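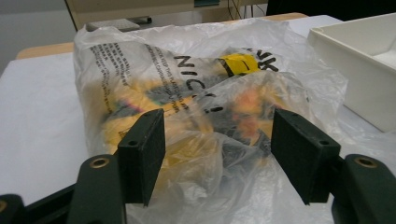 *Clear plastic bag on a white tabletop.*

## Storing and reusing plastic bags

Sort by material before anything else. Thin clear bags go in one stack, heavier freezer bags in another. Bags that held raw meat or fish are thrown out.

Washing:

- Turn the bag inside out and wash in lukewarm water with one drop of dish soap.
- Rinse twice. Soap left in the corners will taint bread.
- Stand it over a bottle neck for 12 hours. A bag folded damp will smell.

Fold each bag in thirds lengthwise, press the air out toward the open end, then roll. Rolls stand upright in a shallow drawer — 19 fit in the Alby tray I use, with room for a pencil. 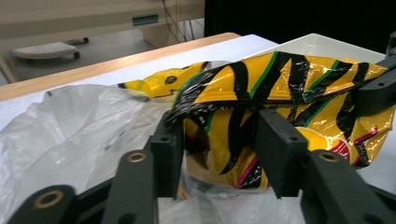 Foil-lined snack bags do not go in with the rest. Most curbside programs reject them, and the lining cracks along old creases, so they hold air poorly after the first week. To close one that is still part full, fold the top corners to the center, roll the edge down 4 turns and clip it. Rubber bands slip on foil.

Heat sealing works on most thin bags. Isamu Wada runs his sealer at the second setting and waits for the bar to cool before lifting — the seam stretches if pulled warm. Test on a scrap first.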